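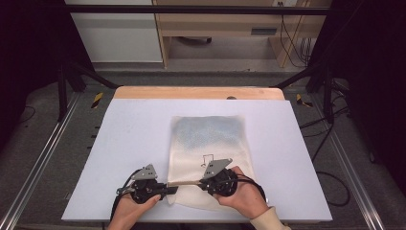 A reader wrote in to ask whether a small workshop should set money aside for a robot arm this year or wait until the prices come down, and said she had already been told by two salesmen that waiting would cost her more. They would say that. She makes cushion covers and table linen, most of it cut and folded on one bench, and she wanted a figure to put in her budget.

I can't give her one figure. I can say where the money goes and what to do before parting with any of it.

Try the job with grippers in your own hands first

Hand-held grippers are the cheapest way I know to find out whether a job suits a machine. You hold one in each hand, the jaws do the gripping, and your fingers are kept out of it. Fabric is a hard test. Try to lift one corner of a napkin with them. Try to smooth a crease. Try holding a thin stick between the two and keeping it level over the cloth. If you can't manage a step with your own eyes and arms doing most of the work, don't expect an arm bolted to the bench to manage it for you.

Ask to borrow or hire a pair. Stirine lent us theirs for an afternoon in August and charged only the carriage. Gremell wanted a deposit of 600 pounds and a signed form, and I sent the form back.

Use your own cloth, and use the awkward pieces. The stiff white square that comes in the demonstration box behaves like card. Bring something soft that has been washed a few times and sat in a heap.

Write the job out before you read a brochure

Put down every step as you'd explain it to someone on their first morning. Ours for a plain table mat came to more steps than I would have guessed, and most of them were things like turning it over, checking for a pulled thread and putting it to one side. Then mark the ones you would gladly hand over. I marked two. The arm in the brochure did neither.

If the list has "have a look at it" in it anywhere, ask the seller what does the looking, and whether that part is in the price. It usually wasn't.

What the price leaves out

The Iyamu arm we were quoted for looked fair on the first page. The second page had the grippers on it. The third had the brackets that join the grippers to the arm, at 27 pounds each, and a charge for the cable set. Nothing on any page mentioned a frame to mount it all on, or the table.

Allow for these separately:

Grippers, and a spare set of whatever touches the work.
Brackets and fixings. Ask if ordinary bolts fit.
A frame or bench that doesn't shake. Lean on yours and see.
A flat board, in a plain colour that your cloth doesn't match.
Lighting.
Cables longer than you think, with something to tie them back.
Delivery up any stairs.
A day of somebody's time each month for as long as you own it — put your real wages in here, including your own.

Our extras added up to 915 pounds before the arm itself, and that was with a second-hand frame.

Measure the floor as well as the bench

The drawings show you how far the arm reaches. They don't show where you'll stand with a full basket, or how the cupboard opens once there's a rail in front of it. Mark the whole footprint out on the floor with tape, uprights included, and work round it for a fortnight. We gave up on the corner by the window after a few days of going sideways past the tape.

Check the sockets at the same time. Trailing cables on a carpet are a nuisance with one machine and worse with two. If the nearest outlet is behind the furniture, get a price from an electrician and put it on the same sheet as everything else.

Questions I'd put to any seller

Can I bring a bag of my own work and watch it done, start to finish, without anyone stepping in?

How many pieces does it drop in an hour, and who picks them up?

What happens when I change from cotton to linen? If the answer has the word "simply" in it, ask to see that too.

What does a call-out cost, and how far away is the person who comes?

Will you buy it back after a year, and for how much? Stanell were the only firm to give me a number for this. It was a poor number, but I trusted the rest of their quote a bit more afterwards.

Hire or buy

I lean towards hiring, with one caution. Read how the months are counted. One contract I was shown started the clock on the day the crate left the warehouse, and setting up was allowed to take six weeks. Ask for the hire to begin on the first day it does a piece of your work properly, and get "properly" written down.

Buying outright makes sense to me only if you have the same piece to do over and over, all year. A workshop that does napkins in spring and dog beds in autumn will spend its savings on having the thing taught again.

Things to spend the money on instead

A better folding board. A second iron, so that no one waits for the first. A table at the right height — ours was too low for years and I blamed my back on age. Good shears, sharpened when they need it. Put the cost of all four beside the quote for the arm and look at them together for a week before you decide anything.

If you still want the arm after that, leave a line in next year's budget and ask for fresh quotes in the spring. Both salesmen told our reader that the offer would be gone by the end of the month. I was told the same by one of those firms last year, and their leaflet came through the door again this morning with the old price on it.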